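How to prepare a simulated robot demonstration for an open day

Every February we open the Lilton workshop to visitors, and for two years I have been responsible for the simulation corner. Before that I only stood near it and answered questions. This page describes how I prepare it, so that a colleague from another site can do the same with one computer and a big screen.

What you need

A computer with a proper graphics card, a screen which people can see from the third row, a game controller with a cable, and a mouse. I do not recommend a wireless controller. In a full room ours lost the connection several times, and the visitor thinks that he broke something.

For the software we use Dundano, with the kitchen project which we call Rana. Other simulators can do the same work, but the names in the menus will be different.

Step 1. Choose one task

Choose a task which a visitor understands without any explanation. Ours is the mug: the arm comes down to it, closes the gripper, lifts it and puts it back on the counter. In my first year I prepared four tasks and there was time to show only one.

Step 2. Load the kitchen and check the start position

Open the Rana project and press Reset. The arm goes to its home position on the pedestal. Look at the mug from the side camera and also from the top camera. If it stands too near the edge of the counter, move it inwards with the mouse and save the position as a new start. Please save it under a new name, so the original stays as it was.

Step 3. Set the approach point

Drive the gripper slowly until it is directly over the mug, with the fingers pointing down. Stop there and save this point as "approach". All the visitors will begin from it. From home position a beginner needs a long time to arrive, and the people in the queue lose interest.
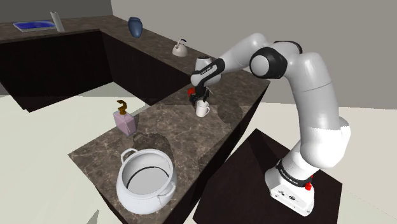

The arm above the white mug in the Rana kitchen, with the pot nearer to the viewer.

When you choose the camera for the big screen, keep the whole arm in view together with the mug. A close view of the fingers looks nice, but then visitors do not understand which joint they are moving. Large objects such as the pot can stay on the counter. They help people to judge the distance, and children like to ask if the robot can lift them too.

Step 4. Make the arm slower

Open the motion settings and put the speed limit at 17 per cent. It feels very slow when you test alone. With a visitor who holds the controller for the first time, it is correct.

Step 5. Rehearse with a person who does not know the system

I asked Damian Walczak from the Pristance office to try, and I did not help him. He pressed the wrong button for the gripper every time, so I put a piece of green tape on the right one. Write down each place where your person stops or asks something. You will need these notes for your short introduction.

On the day

Start the computer one hour before the doors open and run the task twice from the beginning. Say a few sentences first: what the arm is, that the kitchen exists only in the computer, and what the visitor should try to do. Then give the controller immediately. Last time we had 167 visitors and most of them wanted a turn, so we limited it to one attempt each.

After every attempt press Reset and load "approach" again. If the mug falls through the counter (it can happen when somebody pushes hard from above), Reset also repairs this.

If the picture becomes slow, turn off the shadows first and the reflections second. Close the top camera window too if you do not use it.

At the end, export the log before you shut down the program. Dundano deletes the temporary log when it closes, and I lost one complete morning in this way.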